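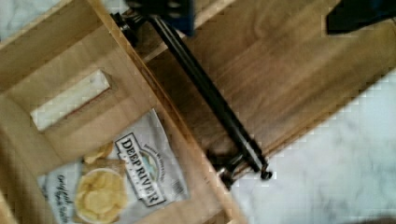 11th September

Open day, writing up while my feet recover. Doors at ten, and I had promised myself a quiet first half hour to run the arm through its paces before anyone came in, but Senga Sutherland had already let a whole school group up the stairs (bless her), so we started cold with an audience.

The crate was the star again. I had thought the visitors would want the fast stuff, the sorting run that Ruairi spent most of the summer on, and they clapped politely for it, but what they really crowded around was the slow work with the wooden crate and the bag of Deep River chips. I think it's because everybody has a bag of chips at home and knows how it slides about when you pick it up. One boy asked if the robot gets to eat them. Naledi told him only after 100 good tries, and he went off to tell his friends as if it were policy, so we may hear about that one again!

Things to sort out before the Kinnear people visit in December:

Speed. I had it at 7 percent all morning and it was painfully slow for a crowd. Keir MacRitchie turned it up a notch after lunch with the barrier in place and it felt much better.

The wrist camera view on the big screen was a lovely idea of Ruaridh's, and people watched it more than they watched the arm itself. The cable to the screen is too short, though, and I stepped over it all day. Need a longer one.

Handouts. We printed 100 and ran out by 2, with more than a few people asking. Naledi still has the Flusden file.

Also, whoever borrowed the good tape, please put it back in my drawer. I'm leaving the crate set up as is, so Ruairi can start from there in the morning.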